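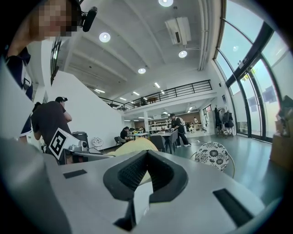 去Jevby开放日跑了一趟，机器到底能不能干家务

打印本页 | 用电子邮件发送
最后更新：2018年2月

先写下来，不然过两天全忘。高铁上打的字，错字见谅。

去之前群里有人问我，你去看什么，看扫地的？扫地的不用跑那么远，我家就有一个，天天卡在沙发底下。我想看的是手上的活。拿、放、叠、擦、装袋。我妈开了二十多年小饭馆，后厨那些事情，哪一样都没人愿意干，年年招人年年招不到。所以我对会跳舞会打招呼的机器人没兴趣，我就想知道有没有什么东西能站在台子边上把面包片一片一片装好，别捏烂。

Jevby在园区最里头，导航把我导到后门，绕了一大圈。进去是个挑高的大厅，后面带一层夹层，有黑栏杆。靠窗一整排高玻璃，亮得很，拍照都反光。衣架上挂满外套和书包。签到的姑娘让我写单位，我写了“个人”，她看了看，给了张贴纸，没多问。

带队的是沈丽华，讲话特别快，一边倒着走一边讲。我本子上记的字现在有一半认不出来。

第一站 听了半小时介绍

讲台上是Meenakshi Rathore，英文讲，沈丽华翻。大意：他们不卖机器人。他们先攒“人是怎么干活的”这种材料，再拿去教机器。说到底就是让人拿着夹爪去干家务，录下来，机器照着学。夹爪跟以后要装到机械臂上的那副差不多，所以人用它能做到的，手臂理论上也有机会做到。反过来，人拿着它都做不到的事，就先别指望机器。

这句我觉得是全天最有用的一句。回来路上还在想。

她放了一段早期录像，机械臂叠毛巾。叠是叠了。一条12分钟。下面有人笑，她自己也笑，说那时候大家都觉得很了不起。后来快了，快多少没讲，有人追问，她说要看毛巾。旧毛巾软塌塌的好叠，新买的硬，一弹就开。

接着讲数字。去年12月那个月，录下来3,236段，过完一遍筛，能用的2,023段。剩下的为什么不能用？有的是东西掉了，有的是人挡住了，有的是做的人中途忘了下一步该干嘛，愣在那里。还有一批是桌子擦得太干净，反光，标记认不出来。筛这一步全靠人看，两个人轮流看，一个看累了换另一个。我问看的人闷不闷，沈丽华直接替她们回答了：闷。

所以“自动化”三个字后头站着一堆人。这个我以前不太有概念。

第二站 自己上手

每人能试一小会儿。夹爪一手一个，后面顶着个印黑白图案的方块，是给电脑认位置用的。握起来比我想的重，虎口那儿硌，大概是我手小。教我们的是文凤萍，香港过来的，人很耐心，就是口头禅是“慢啲慢啲”，我后来满脑子都是慢啲慢啲。

练习的东西是面包片。为什么选面包？她说面包便宜，家家都有，软，又不会太软，捏重了留印子，捏轻了滑走，一看就知道你使了多大劲。练完也不能吃了，这个有点可惜。

我前面那位大叔一上来就夹，啪，面包上一个坑。我笑他，轮到我，我连夹都夹不到。眼睛看到的位置和手上那两片爪子的位置总差一截，要适应。适应以后好很多。夹住了，举起来，转一下，放下。放下比夹起来难。你一松，面包黏着软垫不肯走，或者它倒向另外一边，得用第二只手去扶。平时我们用手指干这个，指头自己就晓得怎么办，换成两片爪子，每一步都要想。

然后是想让左手把面包递给右手。失败。再来，成了一次，后面的人开始催。

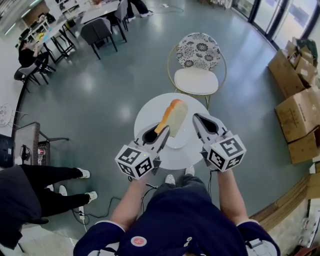

机器现在能自己做一顿早餐吗？

做不了整顿的，单独几个动作有把握，比如把一片面包从台面上拿起来放到另一个固定的地方，前提是台子、光线、摆法都跟练的时候差不多。抹酱、切、判断烤没烤好，都还得人来。

这是我问Rathore的原话和她回答的大意，我没录音，意思不会差。我又追了一句那要几年。她不肯说年数，说她最怕人家拿年数写标题。行，那我不写。

她倒是给了个判断的办法，我觉得可以抄走。看一样活能不能交给机器，先看东西每次是不是一个样子，再看放错了要紧不要紧，最后看做坏了谁来收拾。第三条大家老忘。机器把一箱杯子摆歪了，过来扶的还是店里那个最忙的人，那还不如不用。

第三站 隔壁的展位

大厅走出去有一条走廊，几家合作的摆了小台子。走得急，捡我看到的写。

Umoletti，做咖啡设备的。全自动出杯，奶泡也行。可是杯子要人放，奶要人换，渣盒要人倒，每天收工要人拆开来洗。我问洗一次多久，对方先给了我一杯咖啡。咖啡不错。后来他还是说了，熟手半个钟头，生手别问。所以这台机器省的是拉花那几秒，洗的时间又还回去一些。店大划算，店小你自己算。

Mirani，做酒店布草的，洗衣、熨烫、折叠一条线。这个是真的在跑，不是样机。床单进去，平的出来，边上站两位工人把床单角捋直喂进去。就这个“喂”，他们说试过好几种办法换掉人，换不掉。一团湿床单里找到两个角，人一抖就找到了，机器抖完还是一团。Filipa Figueiredo在他们那边管现场，她说得很实在：大件的平整的，机器早就赢了，小件的形状怪的，浴袍啊童装啊，全是手工。浴袍那根腰带她讲了足足五分钟，腰带缠进去整条线要停，停一次大家都骂人。我听得很过瘾。

Tevby，卖机械臂的，价钱没标，问了让留名片。我没名片。演示的是从筐里捡塑料瓶，捡得很稳，就是瓶子全是同一种。我从包里掏出我自己的保温杯问能不能放进去试试，小伙子说不太方便。理解。

也看见一个很小的台子，擦桌子的。一块布，来回走，走得倒是直。桌上要是有个盐瓶它就绕开，绕开那一圈不擦。跟我弟一样。

第四站 跟人聊天

中午盒饭，坐我对面的是Gemma Rudd，在一家养老院管后勤，专门来看有没有能帮护工的东西。她英文我半懂，旁边有人帮着翻。她列过一张单子，护工每天最费腰的、最费时间的、最烦的，分三栏。她的结论是机器目前能碰的几乎全在最烦那一栏，推车送餐盘、收床单、夜里把走廊的东西归位。最费腰的那栏，扶人起身，她不会让机器碰，至少她在那儿上班的时候不会。

她问我饭馆想要什么。我说洗碗的有了，切配的有一半，包装打包的没有。外卖一多，最忙的那个钟头全卡在装盒、盖盖子、套袋子、放筷子上。套袋子！塑料袋口搓不开，人都要舔一下手指（现在不让舔了）。她说她们那边是一次性手套，同一个毛病。薄的、贴在一起的、要搓开的东西，机器最怕。

我后来拿这个去问文凤萍。她说对，搓开这个动作他们录过，人戴着夹爪都做得很别扭，所以先放着，等换一种指尖的垫子再说。现在爪子里面那层是黑的软垫，摩擦力够大，抓硬的软的都还行，就是没有“搓”。想想人的手真是划算，出厂自带。

下午又回大厅看他们练。比上午人少，安静些，能看清楚做的人怎么做。熟手跟我们完全两回事，手肘不怎么动，全是小臂在送，到了跟前会停一下，再合。我问停那一下是习惯还是要求，文凤萍说是要求，停一下机器好学，知道“到了”和“夹”是两件事。人平时是连着的，所以新来的人头几天都得改这个。

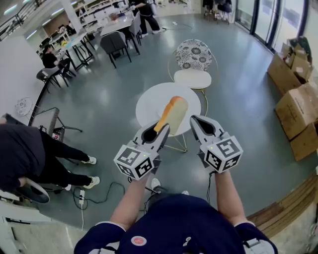 改过来以后回家会有后遗症，她说有同事在家拿碗也要停一下再抓，家里人以为她手出问题了。这种事报告里不会写，我给写上。

还有坐姿站姿。录一上午胳膊酸，肩膀更酸，他们规定做一阵就换人。换人有个好处，每个人的拿法都不太一样，有人喜欢从边上进，有人喜欢从上头下去，机器多看几种，以后碰到摆歪了的就不至于傻掉。坏处也有，做法太杂，学出来的东西会犹豫，伸过去，缩回来，又伸过去。沈丽华学给我们看，学得很像，全组人笑。

我问那到底要统一还是要杂。她说吵了很久，现在是大步骤统一，小动作随你。先拿面包再拿盘子，这个不许换。从哪边拿，随便。

问答时间记几条，顺序乱的：

有位做便利店的问补货行不行。答，整箱搬可以，拆开一瓶一瓶往冷柜里塞，后排够不到，还得把快到期的挪前面，先进先出这个规矩对机器来说要认日期，日期印在瓶盖上印在瓶底上都有。目前不做。

有人问会不会抢饭碗。Rathore说她的团队因为这个项目多招了人。底下有人小声说那以后呢。她听见了，说以后她不知道。这个回答我给高分。

有人问家里地方小怎么办。答，确实是大问题，大厅里宽敞，厨房里转个身就撞。样板厨房正在搭，没给看，门关着。

有人问多少钱。跳过了。

我自己的帐

按我妈那个店来算。店里能马上用的，没有。一两样可以盯着的：把同一种盒子摆开，把同一种点心从烤盘挪到盒子里。要求盒子一样点心一样，桌子别挪，灯别换。我妈那店，桌子一天挪八回，点心歪七扭八。所以真要用，先得改的是店。

这一点Figueiredo也讲过差不多的，她们上那条线的时候，一大半功夫花在把地面弄平、推车换成一个尺寸、床单全部换成同一家的。机器装上去只用了两天，前面准备了小半年。别人来参观只拍机器，没人拍推车。（我拍了推车，糊了。）

家务的话更早。家里每样东西都不一样，而且我们对家里东西的要求很奇怪，袜子随便叠，毛巾一定要那样叠，碗要倒扣，只有那个有缺口的不能倒扣。这些话谁去跟机器讲？我连我室友都讲不通。

不过有一点变了。来之前我以为难的是“聪明”，看懂桌上有什么之类的。上手以后觉得难的全在最后那一点点，碰到了之后怎么松，滑了怎么补，黏住了怎么甩。我夹那片面包的时候，脑子清清楚楚，就是放不下去。

给想去的人

下一场开放日还没公布，他们说会发邮件。签到时邮箱写清楚，我前面那位的字我看是收不到了。

穿方便抬胳膊的衣服。我穿了大衣，脱了又没带，后来才看见那一排衣架，挂满了。

上手那一段要早去排队，午饭后的那批时间短。

走廊里几家不一定每次都在，想看布草线的先打电话问Mirani，他们不是天天开机。

园区门口那家面别吃，咸。

回来路上收到我妈语音，问看得怎么样，能不能买一个回来包馄饨。我说不能。她说那你去干嘛了。我说我夹面包去了。她挂了。

车快到站了，剩下的照片回头整理，Mirani那条线我单独再写一篇，腰带的事还有后半段。

打印本页 | 用电子邮件发送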